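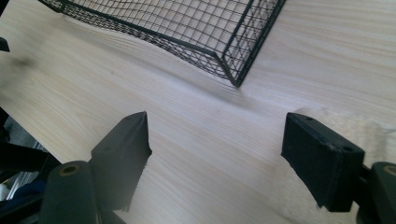
Drelside Shared Workshop
Hand gripper build: minutes of the project meeting, 12th June

Present: Princess Macaraeg (chair), Amber Meijer (minutes), four members of the build group.
Apologies: none received.

1. Minutes of the last meeting
Agreed without change. The action on the spare hinge pins is carried forward to item 7.

2. State of the build
AM reported that both hand units are assembled and can be used as a pair. Finger travel on the left unit is now the same as on the right after the linkage was shimmed. The right unit still closes with a slight click near the end of travel. PM thought this was the pivot bushing sitting proud of the arm. AM thought it was the return spring. To be stripped and checked before anything is ordered.

The wiki page still shows the old linkage drawing. AM to replace it.

3. Finger wear
The finger pads were discussed at length. Coating has gone from the corners and edges, more so on the right finger than the left. The screws holding the pads have not been disturbed and the group saw no need to change the fixing pattern.

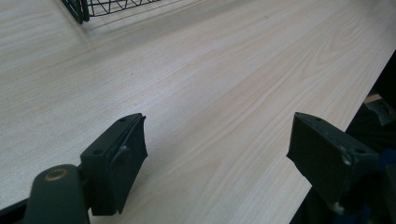

Fig. 1. Gripper fingers, open, over the table top. Scuffing on the outer corner of the right finger.

PM asked whether wear at this level affects the grip. AM said the gripping faces measure within tolerance and the damage is on the outside, so the effect at present is on looks only. It was noted that the edges will go on losing material if the units are put down on their sides.

Options considered:
(a) leave as they are and check monthly;
(b) reprint both pads in the Fultetti filament already in stock;
(c) machine a pair from offcut.
Option (b) agreed. Option (c) was thought too slow for a part that may change shape again. One set to be printed first and fitted to the right unit only, so that old and new can be compared.

4. Basket task
The task remains picking up the wire basket by its rim with both units and setting it down again in a marked position. AM has logged 100 attempts to date. Most of the failures were at the lift, where the rim rod rolls off the pad before the jaws have closed fully. A smaller number were at the set-down.

Discussion of whether to add a shallow groove to the pad face. One member was against this on the grounds that a groove cut to suit the rim rod would be worse on flat parts. PM proposed a groove at the tip only, leaving the rest of the face plain. Agreed to try this on the second printed set, not the first.

Start position of the basket: to be placed with the long side across the table for all further attempts. Earlier attempts used whatever angle the basket was left at, and the log does not record it.
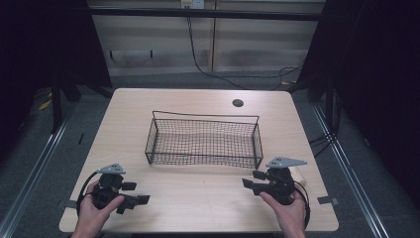

Start position of the hands: both units on the near edge of the table, jaws open and facing each other, until the count is given. AM to write this into the procedure sheet, which still describes the single-unit version.

5. Cables
The Bachmann extension lead was tested and passed. It is to stay with this project and not be lent to the lathe bay.

The cables on the hand units catch on the sleeve when the arms are crossed. PM suggested a strap at the wrist. A member offered hook-and-loop tape. To be tried on one side first. Cable length to stay as it is until the strap has been tried.

6. Costs
Spent since the last meeting: filament, fixings and one set of bushings from Delell. Receipts handed to PM. The bushings came in the wrong bore and have been sent back; a replacement is expected in about 6 days. No further spending was asked for.

7. Actions
AM: strip right unit, check bushing and return spring, report cause of click.
AM: update wiki drawing and procedure sheet.
AM: print first pad set to the present shape, fit to right unit.
PM: draw pad with tip groove, pass to AM for printing.
PM: chase Delell for the replacement bushings.
PM: spare hinge pins (carried forward).
All: add basket angle and start position to the log for each attempt.

8. Any other business
The torque driver was missing from the tool wall and was found in the drawer under the drill press. It is to go back on the wall after use.

The bench booking sheet for the rest of June is up by the door. Two evening slots are still free.

Next meeting to be fixed once the first pad set has been fitted.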